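Puneck Laundry Trial: progress report to Orakzai
11 Jul 2025

You asked whether the machines can fold towels yet. They can fold some towels. We have now logged 2,411 attempts, which is more folding than my household has managed in its lifetime, and the best run so far was 9 clean folds before a dropped corner.

Small fuzzy towels remain the favourite colleague-humbler, and take up most of the bench time.
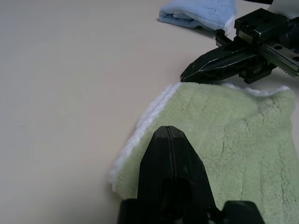 Wajid Hayat would rather we stopped chasing neat folds and reported minutes per basket, as a hotel pays for the basket and doesn't much care about corners. Fair enough. Minutes per basket will be in the October report, and they won't flatter us.

The Gadis software update went in without drama. 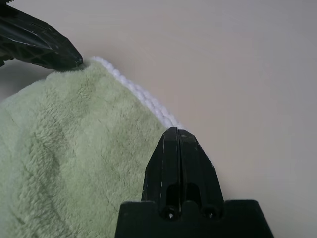
Spending is on track, apart from the extra fingertips from Trillex. Corners are still where most attempts go wrong. A raised, bobbly trim like the white one on the green towel has its own entry in the fault log, and we'd like up to 300 more attempts on edges before moving to fitted sheets.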